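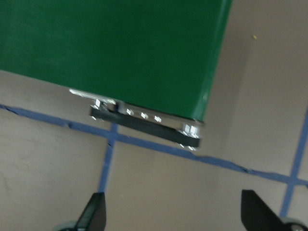 Delphine Baptiste replied that she only wanted to know one thing before she signed off on more hours: can the arm do the end-of-shift floor pickup on its own yet, or does someone still have to stay and watch it?

Answer as of this morning is that someone still has to stay. Notes below so the ticket has everything in one place.

Ticket: Floor pickup task, Tavik cell
Site: Rultisley shop
Status: Open, waiting on retest
Priority: Normal

Original report
Arm is supposed to clear dropped hardware and scraps from the taped floor area and put them in the bin. It does fine on open floor. When it works close to the green unit it slows down, opens the fingers, and sits there until the task times out. No fault code. Operator has to clear it by hand and restart.

Entry 1
Confirmed the report. Ran 15 pickups on open floor with M8 nuts, washers and short zip tie ends. Got all the nuts and most of the washers. Zip ties are hit and miss. Then ran 15 next to the green unit and it stalled on nine of them. The stall always comes before the fingers close, so this isn't a grip problem.

Entry 2
Checked the easy things first. Gripper opens and closes through full travel. Cable at the wrist is seated. Wiped the camera window with a lint-free cloth, no change. Swapped the finger pads, no change. Put the old ones back.

Entry 3
Went through the logs from the stalled runs. The detector is marking the hardware on the unit as loose parts. There are hex nuts and bolts at both ends of the black strap and three small square fasteners along the silver plate between them. To the detector those are bright metal bits in the work area, same as what we drop on the floor. It picks one as the target, the planner says there is no safe path, and it goes back and picks the same one again. It does that until the timer runs out.

Delphine asked if it could pull a bolt out by mistake. No. The planner has the unit as a keep-out volume and it never got past that in any run. The keep-out is doing its job. The trouble is that the detector doesn't know about it.

Entry 4
Tried raising the confidence cutoff to 70 percent. Stalls went down to four out of 15, but it also started leaving real washers on the floor. Put the cutoff back where it was. Missing parts is worse for us than stalling — the morning crew has flat carts with small wheels and they find every washer.

Entry 5
Opened a case with Gallagher, who wrote the planner side. Two suggestions came back:

1. Drop any target whose height is above the floor plane plus a few millimeters.
2. After one failed plan, put that target on a skip list for the rest of the run.

Second one is a settings change, so I did that first. No more timeouts in a short check. It still wastes a try on each false target, and near the unit that adds up. The first one needs a new build from Drudusow and we don't have it yet.

Entry 6
Side issue, same area. The blue tape edges are ragged in places and wrinkled along the long diagonal run. The detector has not called tape a part so far, but I would like to relay that strip before the retest so we aren't chasing two things. Do not move the lines. The floor map is matched to the tape crossings and moving them means a new calibration.

Entry 7
For the hours question. A person with a push broom clears this floor in 700 seconds, going by the clock on the wall, and that includes sorting the good hardware out of the dust. The arm takes a good deal longer on a clean run and doesn't sort. It can run after everyone goes home, so the slow part doesn't bother me. The stalls do. It also can't handle dust, tape scraps or crumbs, so the broom stays either way.

To do
- Relay the diagonal tape strip, same position
- Install height filter build when Drudusow sends it
- Repeat both sets of pickups at the original cutoff
- One full run with lights at night level, someone present

Leaving this open. Please don't schedule unattended runs in the cell until the night-level run is logged on this ticket.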